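Gamudcombe Community Workshop
Tips for the bench: Teaching a two-armed robot to sort bottles

Revised 8/7/23

The following guidance is issued to all members who have completed the Ultero induction and wish to record demonstrations on the two-arm bench. It covers sorting small bottles into bins by remote control. Guidance on cloth folding and on cutlery is given on separate pages.

Before you begin

Clear the bench of everything that does not belong to the task. Tools left at the far side are easily forgotten and will appear in every recording.

Set the bins first and the bottles second. Bins should stand where at least one arm can reach over the rim without its elbow meeting the rail. Mark their corners with low-tack tape if the session is to be continued on another day.

Use only bottles with the lids fully closed. Members must not bring medicines from home; the practice bottles are kept in drawer 22 and are to be returned there.

Check that each cable has enough slack for the wrist to turn fully in both directions. A cable that pulls tight will drag the gripper off its line, and the robot will learn the drag along with the movement.

Picking up a bottle

Bring the open fingers down on either side of the body and stop. Close slowly. A quick grip on a round bottle tends to spin it, and the correction that follows is of no use to anyone. Hold for a moment before lifting.

Keep the second arm still while the first is working, with its fingers closed and clear of the bottle. Members new to the controls often move both hands together without noticing – resting the idle hand on the cradle is the simplest cure.
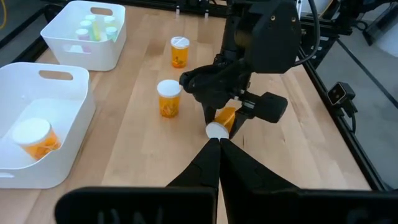 One arm holds a tipped orange bottle while the fingers of the other stay closed.

A bottle that comes up at an angle may still be placed. Carry it over the rim, lower it well into the bin and only then open the fingers. Dropping from a height is to be avoided, as bottles roll and the next one has nowhere to go. If a bottle falls on the bench, leave the recording running and pick it up again with the arm. Recoveries of this kind are worth keeping. If it falls to the floor, stop the recording and pause both arms before reaching for it.

Varying the layout

A set of demonstrations made from one starting position will teach that position and very little else. Move the loose bottles between recordings. Place one near the left arm and the rest towards the middle, then change them over. Begin some recordings with an empty bin and others with a bin already in use.
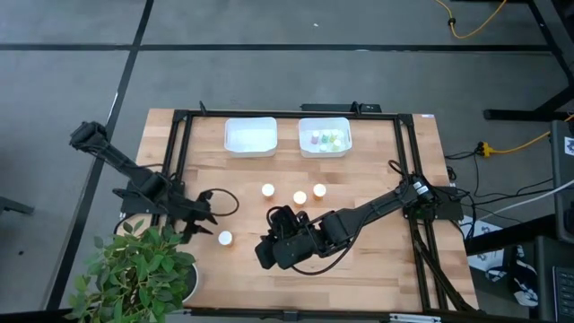
Three good recordings should be made of each layout before it is changed. The bench log, kept in the Cinico binder, now lists 114 recordings, and members are asked to write the layout number beside each new entry. Entries without a number will be set aside at the September review.

Care of the equipment

Wipe the fingertips with a dry cloth after every session. Do not use polish or spray on the bench top. Return both arms to their rest positions before switching off – an arm that loses power while raised may drop.

Sessions are limited to four members at a time, including the person at the controls. Requests for the Xu hand controllers should be entered on the booking sheet by the workshop door.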